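Collecting Oven-Door Demonstrations in Simulation

A walkthrough for the Closari task set, written for people recording their first batch. 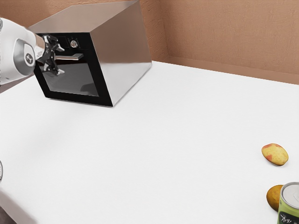 Before you start

You need the simulator running, a teleoperation device that is already paired, and write access to the shared demo folder. Load the oven task from the task list and let it reset once without touching anything. If the arm jumps on the first reset, close the task and load it again.

The goal of the task is simple: the gripper takes hold of the bar handle at the top of the oven door and opens the door. The potato, the orange-yellow fruit and the green can are distractors. They are there so that the policy sees a table with other things on it and learns to leave them alone. Don't touch them in this task.

Step 1. Set the randomization

Open the task settings and turn on random oven rotation and random distractor placement. Leave lighting fixed for the first batch. Ga-eun Sun's notes recommend changing the seed every 13 episodes, and the recorder can do this for you if you fill in the seed interval field.

Check a few resets by eye. An object that spawns inside the oven body or hangs over the edge of the table makes the episode useless, so skip that seed and write it down.

Step 2. Approach the handle

Start recording before you move. Bring the gripper toward the upper part of the door with the fingers already open, and slow down when you get close. Most bad episodes come from a fast approach that bumps the glass.

Line up so that one finger can go behind the bar. The knob is on the control strip just above the handle, and on some rotations it is easy to clip it with the linkage. Come in a little lower if that happens.

Step 3. Grasp and pull

Close the gripper and wait until the contact reading is steady. Then pull along the arc of the door. Beginners tend to pull in a straight line, and the fingers slip off partway through. Rotate the wrist as the door comes down.

Stop when the task shows success, hold still for 2 seconds, and end the recording. The pause gives the training script a clean final state.

Step 4. Label the episode

Mark each episode as success, failure or discard. A failure is a real attempt that didn't work, such as a slip. A discard is anything with a software problem or a spawn error. Keep the failures – Ximena Troncoso uses them to train the success classifier.

If you slipped once and then recovered, label it success and add the tag "retry". Those episodes are worth having.

Step 5. Replay and upload

Replay the whole batch at double speed before you upload. Look for frozen frames, a distractor that got knocked, and recordings that start late. A full batch is 52 episodes. Smaller batches are accepted, but put the number in the batch name.

The set stood at 3283 episodes at the end of November, and too many of them show the oven at nearly the same angle. If you have time for a second batch, widen the rotation range in the settings and start again from step 1.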